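Ticket 3257
Opened: 14/04/2024
Product: Edska order desk, label module
Site: Caswood shop, back counter
Status: Closed

Problem as reported

Price labels for small goods print with the last line missing. The item name and the price come out fine, but the stock code at the bottom is either gone or only the top half of the digits shows. It happens on the narrow labels only. The wide shelf labels from the same printer are good.

We sell mostly watches, bracelets, hair clips and other small accessories, so nearly everything we tag gets the narrow label. Without the code the register can't scan or look up the item, and we have been writing codes on by hand.

What was already tried before the ticket was opened

Turned the printer off and on.
Put in a new roll of narrow labels.
Cleaned the print head with a wipe from the kit.
Printed from the second computer. Same result.
Reinstalled the printer driver on the main computer. Same result.

First reply from support

Please send the following: the label template name, the software version shown on the About screen, the label size set in the driver, and the label size set in Edska. Please also tell us whether the problem started after an update.

Reply from shop

Template name is Small Goods Narrow. Version is 9. The driver says 50 by 25 mm. I could not find a label size in Edska, only a drop-down that says Narrow or Wide, and it is on Narrow. There was an update in March, but we did not print any narrow labels for a while after that, so I can't say if it started then. 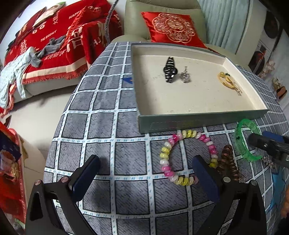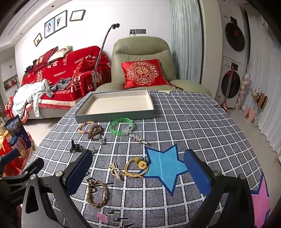
Support asked for a test with one short item name and one long one, so I ran that next. A short name is anything that fits on one line, and a long name wraps to two. The wristwatch in the box, entered just as "Watch, black," printed with the full code. The clip with the pinkish beads, entered as "Hair clip, metal, pink bead trim, single," wrapped to a second line and lost the code completely. The green bangle was entered as "Bangle, green" and printed fine. I then changed the clip to "Hair clip, pink" and it printed with the full code too.

So it depends on the length of the name. That was not the case last year. Long names used to shrink to fit.

Second reply from support

Thank you, that narrows it down. In older versions the name field on the narrow template had "Shrink text to fit" turned on. It sounds as if your template was replaced by the default one during the update, and on the default the name field is set to "Wrap." When the name wraps, it pushes the code below the printable area.

Please do this:

1. Open Settings, then Labels, then Templates.
2. Select Small Goods Narrow and click Edit.
3. Click the name field once so that it has a border around it.
4. In the panel on the right, change Text Behavior from Wrap to Shrink.
5. Set the minimum text size to 6.
6. Save under a new name. Do not save over the default, or the next update will replace it again.
7. Go back to the drop-down and pick the new template.

Reply from shop

Did steps 1 to 4. There is no box for minimum text size. Saved it anyway as Caswood Narrow. The new template does not show in the drop-down.

Third reply from support

The minimum size box only shows when Advanced is checked at the bottom of the panel. For the drop-down, log out of Edska and back in. The template list is only read at login.

Reply from shop

Found Advanced. Set the size to 6. Logged out and in on both computers. Caswood Narrow is in the list now.

Printed the hair clip again with the long name. Name is on one line in smaller type, price is where it should be, and the full code is at the bottom. The register scanned it on the first try.

One more problem. The batch of 235 labels we had queued before the change is still printing with the old layout. I stopped it after the first sheet.

Fourth reply from support

Queued jobs keep the template they were created with. Cancel the batch, then create it again from the same stock list. You do not have to enter the items a second time.

To cancel: Jobs, then Queue, select the batch, then Remove. If Remove is gray, pause the printer first.

Reply from shop

Remove was gray. Paused the printer, removed the batch and made it again. It stuck at 0 percent until I remembered to take the printer off pause. All labels printed after that. I checked the longest names in the batch and they all have codes.

The smaller type is a little hard to read on the very long names, but the register doesn't need it and customers mostly look at the price. We will shorten the worst ones when we have time.

Closing notes

Cause: custom narrow template overwritten by the default during the March update. Name field set to Wrap, code pushed off the label.
Fix: new template saved under its own name, name field set to Shrink, minimum size 6, queue rebuilt.
Related: ticket 953, Hedegaard shop, same fault on the wide template.
Passed to the Nemidholm office with a request that updates leave edited templates alone. No date given for that change.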